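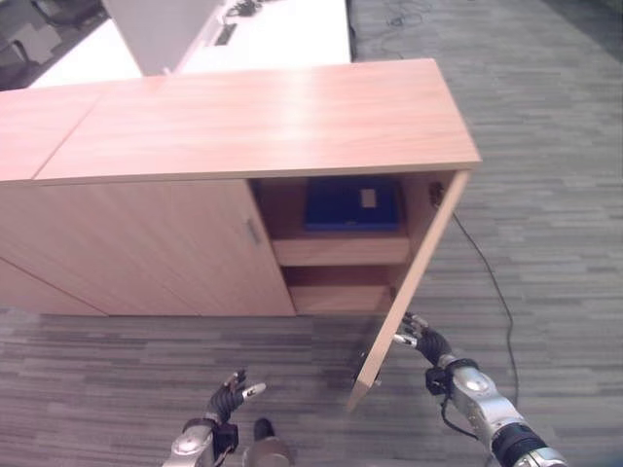
Chapter 4
Doors, Drawers and Shelves

Few household tasks begin with the object itself. A plate must be taken from a cupboard, a towel from a closet, a file from a cabinet. Before a machine can do the chore, it must first open something – and keep it open long enough to reach inside.

This chapter asks how far present machines have come with such work. Section 4.1 considers handles and hinges. Section 4.2 turns to the use of two hands, one on the door and one free for the shelf. Section 4.3 reviews the Gravden trials, in which a single cabinet was opened 510 times over 40 days, and discusses why a success rate of 70 percent is still too low for an ordinary home.

Readers should have completed the exercises on grasping in Chapter 3. Terms in common use – reach, grip force, swing path – are defined in the glossary.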